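Luvance to Open Regional Repair and Training Center in Brurkau

BRURKAU – Luvance, the household appliance service company, today announced plans to open a repair and training center in Brurkau this June. The center will bring the company's repair desk, parts store and apprentice program under one roof for the first time, and will serve customers across the city and its surrounding districts.

The new site occupies the former Sandhu furniture warehouse on the east side of the city, which has stood vacant since the retailer moved to smaller premises. Luvance has signed a lease of seven years on the building. Renovation of the ground floor is under way, and the upper floor will be fitted out as classrooms and offices before the opening.

Once fully staffed, the center will employ 56 people, including technicians, parts specialists and customer service staff. Existing employees at the company's current Brurkau workshop will transfer to the new location on their present terms. Hiring for the remaining positions will begin this spring, with details to be posted on the company's careers page.

"Our customers have told us that they want to keep the appliances they own, and that they want a clear answer on cost before any work begins," the company said in a statement. "The Brurkau center gives our technicians the space and the parts they need to provide that answer on the day an item is brought in."
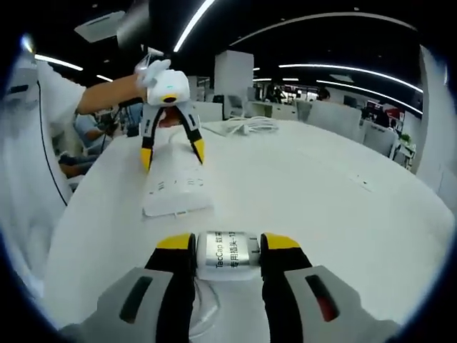
The repair desk will accept small and mid-sized household appliances, including vacuum cleaners, food processors, sewing machines and portable heaters. Customers will receive a written estimate at no charge. Repairs completed at the center will carry a warranty of six months on both parts and labor. Large appliances will continue to be serviced in the home by appointment.

The parts store will be open to the public as well as to independent repair shops. Trade customers may open an account at the counter or by mail, and orders placed before noon will be ready for collection the same day – subject to stock.

Luvance has also reached an agreement with Istovix, a provider of inventory software, to supply the ordering and stock system for the center. The system will allow customers to check the availability of a part before visiting and to follow the progress of a repair online. It will be introduced at other Luvance locations at a later date.

The apprentice program will admit its first group in the fall. Apprentices will be paid throughout their training and will divide their time between classroom instruction and supervised work at the repair desk. No previous technical experience is required. Applicants must have completed high school or hold an equivalent qualification.

The center will be open Monday through Saturday and closed on Sunday. The existing workshop will continue to accept repairs until the new site opens, and items already in its care will be moved at no cost to the customer.

About Luvance

Luvance repairs and maintains household appliances for private customers, landlords and small businesses. The company operates four service locations and a mobile repair fleet.

Media inquiries may be directed to the Luvance press office in Brurkau.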